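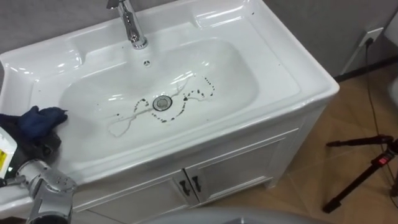

## Do you really need a separate cleaner for the sink?

Every spring and every fall a new bathroom product lands on our desk with a letter saying the old way was wrong. The latest is a "basin system" from Mondness: a spray, a second spray to go over the first spray, and a cloth that must only be used with the two of them. We have been cleaning sinks for a long time with much less, and I wanted a good reason to change. I did not get one.

Start with what a washbasin has to put up with. Toothpaste, soap, shaving foam, whatever was on somebody's hands, and the minerals in the tap water. On white ceramic all of it shows, and dark specks show worst of all, particularly in the bowl near the drain where the water slows down. The pale gray lines are easier to miss. You get used to them, then the light hits the bowl from the side and there they are.

The Mondness leaflet treats these as two "soil families" that need two chemistries. I have my doubts. Dark dirt that is sitting on a glazed surface is mostly just sitting there. Glaze is close to glass. Things stick to it poorly unless they have been left for weeks, and the usual mistake is to attack the dots first, dry, with a lot of elbow. All that does is turn a dot into a smear.

What we do instead, and what we have printed in this newsletter more than once:

- Run the tap for a few seconds and push the water around the bowl by hand.
- Spray an ordinary bathroom cleaner over the bowl and the rim.
- Leave it for 3 minutes. Go do the mirror.
- Wipe from the rim down to the drain, folding the cloth to a clean side as you go.
- Rinse, then dry the rim and the faucet with a second cloth.

The waiting is the part people skip. I skipped it myself for years. I sprayed and wiped in one motion and then blamed the spray.

### The cloth

A reader wrote in to ask whether dark cloths are a bad idea on a white sink. It's a fair question. My own complaint about a dark blue cloth is that you can't tell when it's dirty, so you carry on wiping with the bad side and wonder where the streaks are coming from. A white or yellow one tells on itself. Against that, dark cloths don't look disgusting after a month, and plenty of people throw out a perfectly good pale cloth for being ugly. If you like the dark ones, fold them in quarters and keep track of which side you're on. Wash a new one separately before it goes anywhere near the sink, at least 2 times, whatever the label says about colorfast dye.

As for the "matched" cloth in the Mondness box, I tried it alongside a plain one from the bottom of our closet, same sink, same spray, one side of the bowl each. I could not tell the sides apart. The leaflet says results become visible after 8 uses. Perhaps they do. I would like a cleaning cloth to work sooner than that.

### Rims, stoppers and the little hole

Broad flat rims are in fashion, and I wish they weren't. They look tidy in a showroom. At home they are a shelf, and water stands on them, and whatever was in the water stays behind. If you are choosing a basin that sits on top of a cabinet, ask whether the rim slopes toward the bowl at all. The salesman at Jiline told us all of theirs do. We put a wet fingertip on four of them and the drop went nowhere on 2.

Round chrome stoppers are better than the old rubber plug on a chain, but dirt collects under the lip where no cloth goes. Many lift straight out, some unscrew. Check which you have before you pull. An old toothbrush does the underside very well, and you should not be buying a special brush for it, though Flaltov will sell you one.

The overflow hole gets the same toothbrush, dipped in cleaner, then a cup of warm water poured slowly in. I have read that it should be done weekly. I do ours when I remember, and so far the bathroom smells fine.

### A word about the vinegar people

We get letters every time this comes up. Vinegar does help with mineral lines on ceramic. It is not kind to every faucet finish, and it must never be mixed with or used right after bleach. Soak a rag, lay it on the marks, give it a little while, rinse well, and keep it off the metal. That's as far as I'll go with it. The claim going around that it "seals" the glaze is nonsense as far as I can find out, and the Rojanasak pamphlet that repeats it gives no source.

### So, the box

Skip it, unless somebody gives it to you. The first spray is decent and smells less than most. The second spray I couldn't find a use for. One bottle of whatever you already own, two cloths and a toothbrush will cover a normal sink in a normal house.

If you have tried the Mondness set and disagree, write and tell me what water you have and how long you left it on. Next month: grout, and whether those pens are just paint.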